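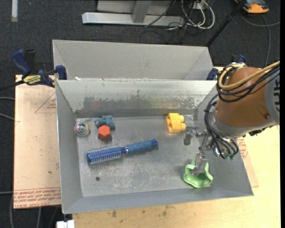 Bins first, shelves later, Kanchan Kushwaha told me by text the night before, and don't wear anything with long sleeves. Best advice I got for the Skovia open day!

4 min read

I've been to plenty of op shops, but never to the place where the stuff gets sorted before it reaches them. Skovia opens its sorting hall to visitors every March, and I was at the roller door by ten to nine with a thermos and far too many bags.

What I loved was the bric-a-brac end — the odds and ends that come in by the bootload. Toys, hairbrushes, a rainbow-swirled ball, chunky bits of coloured plastic that must belong to some set or other, all tipped into scuffed grey metal bins. I could've stayed there all morning. There's a green scalloped cup thing I still can't name (jelly mould? sandpit toy?) and I've thought about it more than I should.

Our guide said the hall gets through over 1,000 items on a busy day, and that brushes are the hardest call, as plenty of shops won't take them. Toys go off to Drenedik for a proper wash.

Entry was 10 dollars with a cuppa included, and the lamingtons were excellent. Parking's tight, so take the 52 bus and walk up from the servo.

Comments (2)

Zoltán Simon
The green thing's a jelly mould, my nan had a set in every colour. Did they have any records out?

Marg
Went last year and came home with 24 teaspoons. No regrets.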